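Equipment Review: Esamow Textile Cover for Multi-Finger Robotic Hands
Prepared for the Kitthorpe Automation Practice Group
Reviewer: Niloufar Hassanpour
20 March 2021

Scope of this review

The Group was asked to consider whether a fabric cover may be fitted to a multi-finger robotic hand without weakening the safe working rules already in force at member sites. The product assessed is the Esamow textile cover, supplied with a fitting guide and a spare set of finger sleeves. It was used over a trial period of 40 working days on handling tasks involving soft goods and small accessories. The review considers fit, grip, cleaning, inspection and the quality of the written instructions. It does not cover food handling, medical use or work near open flame, for which the supplier makes no claim.

Fit and preparation

Fitting the cover took one trained person 5 minutes once the method had been learned. The first attempt took a good deal longer, chiefly on account of the thumb, where the seam must lie to the outside if the joint is to close fully. The guide mentions this only in a footnote. We recommend that it be moved to the first page and printed with a drawing.

Under the Kitthorpe rules, any change to the surface or outline of a hand counts as a change to the tool. The site must therefore repeat its risk assessment before the hand returns to service, and must record the name of the person who approved it. Several sites had assumed that a cover, being soft, fell outside this rule. It does not. A cover alters the width of each finger, the force needed to hold an object and the gap in which a person's own finger might be caught.

Grip and handling

Performance on light fabric items was good. The pile takes hold of folded cloth with little force, and items such as hair ties and fabric accessories were held securely at the lowest grip setting. Smooth, hard objects were less satisfactory. Glossy cases tended to turn in the hand, and on two occasions the operator had to stop the task and begin again. Sites handling mixed goods should set grip limits for each class of object and keep them with the task sheet.
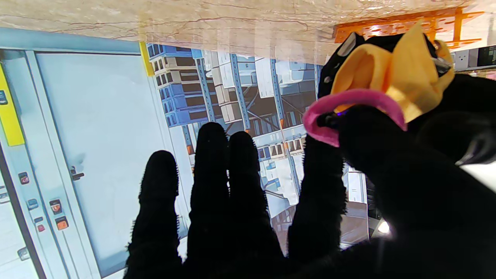

Should a covered hand be inspected more often than a bare one?
It should be inspected at the start of every shift and again after any snag, drop or unplanned stop, whereas a bare hand in the same duty may be checked once a day.

The reason lies in what the cover conceals. Loose fixings, worn joint edges and damaged cable sleeves are all harder to notice beneath a thick textile. The Group's guidance is that the cover be removed completely after every 300 grip cycles, and the hand examined by a person who has been trained to do so. Looking at the outside of the cover is not an inspection of the hand.

Cleaning and shedding

The cover may be hand washed and must be fully dry before refitting. We found that the pile gathers lint quickly, and that fibres can work their way towards the joints if brushing is neglected. The supplier's guide asks for weekly brushing. The reviewer considers this too seldom for textile work and advises brushing at each shift change, with power isolated and the isolation confirmed. Vacuum tools should not be used while the hand is energised — a point on which the guide is silent.

Comparison with the alternative

The Fillesness coated glove was tried for a shorter time on the same tasks. It sheds nothing and is easier to wipe clean, but it was poor at lifting a single layer of cloth and became stiff at the knuckles. Mr Bălan's team, who ran both products, preferred the Esamow cover for soft goods and the coated glove for everything else. The Group sees no reason to disagree.

Documentation

This is the weakest part of the product. The guide runs to 2 pages and gives no replacement interval, no upper temperature and no statement of the force at which a sleeve will tear away from a trapped object. The last of these matters a great deal in any area shared with people. The supplier has undertaken to issue a revised guide in July.

Recommendation

Approved for use with soft goods at member sites, subject to a repeated risk assessment, inspection as set out in this review and a written record of each removal and refitting. Use in areas shared with people is not approved until the revised guide has been received and examined.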